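Honari Occasion Hat, wide brim

Skarkley Millinery, made to order in 7 colours

The Honari is our most requested hat for weddings, garden parties and race days. It takes its line from the formal hats of the nineteen-fifties, when a lady would match the hat with the coat and the gloves. The brim is 32 cm across and sits a little lower on the right side, so the face stays open for greeting people and for photographs.

The base is woven sinamay in two layers, with a silk band sewn by hand. Inside is a soft ribbon with a small comb, and you can ask for elastic instead – please write it in the order notes. The hat weighs very little, also with the large bow.
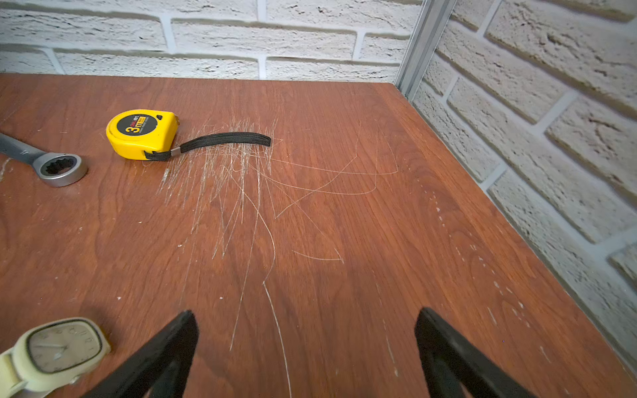
Wood-grain tabletop and white brick wall.

Colours: ivory, primrose, powder blue, lilac, sage, coral, navy. The colour on your screen can differ from the real one. We gladly send a fabric sample before you decide, and the sample is free inside Canada.

Head sizes are S, M and L. Measure over the ears and across the middle of the forehead. If you are between two sizes, take the larger.

Price: $241, hat box included. Making time is 8 working days, longer in spring. The matching Norðdahl clutch and Rondov gloves are sold separately.

Care: keep away from rain, brush lightly, store in the box with tissue under the brim. Made-to-order colours cannot be returned, but we will adjust the fitting one time without charge. Pickup at the studio is possible on Saturday until noon.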